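How to set up a breakfast corner on a small counter

My kitchen counter is short, and for a long time I prepared breakfast between the mail and the dirty cups. In July I finally arranged one part of it only for the morning. It took me nearly 2 hours, with washing everything included, and you can do the same with things you already have.

What you need

A serving tray with a raised rim, one plate, a folded dish towel, and your usual jars and canisters. I also keep a toaster oven there, so I planned the rest to fit next to it.

Step 1. Clear and wipe

Take everything off the counter, also the small things at the back. Wipe the stone and the tiles, and let them dry well before you put anything back.

Step 2. Put the tray in the middle

The tray is the working place. Put an empty plate on it in the evening, and keep the rest of the counter for storage. Jars and canisters go in one line against the tiles, with the wooden spoon standing in its box. Fruit has its own plate on the right side – I like an apple, an orange and a banana, so there is a choice.

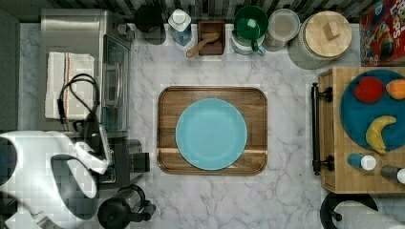 Celeste Neves wrote to me that she tried this with the fruit at the back and the jars in front, and her family stopped eating the fruit after 3 days. She moved it to the side again and now she must buy bananas twice a week.

Step 3. Give the appliances one side

Keep the toaster oven and the toaster on the same side, so the cords do not cross the place where you cut bread. Before you turn on the oven, take away any towel from the top and check that no cord touches the metal. Unplug the toaster when you finish. My old Clillberg toaster had a cord of only 36 inches, so please measure yours before you decide the place.

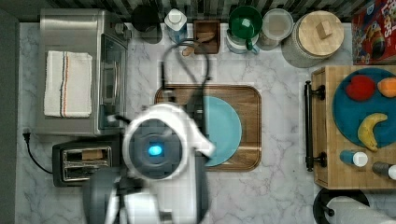
Step 4. Keep it for one week

Do not buy new boxes yet. Use the corner for some days and notice what you reach for – in my case the mug had to come closer and the cereal could go farther away. Crumbs collect under the tray, so lift it when you wipe.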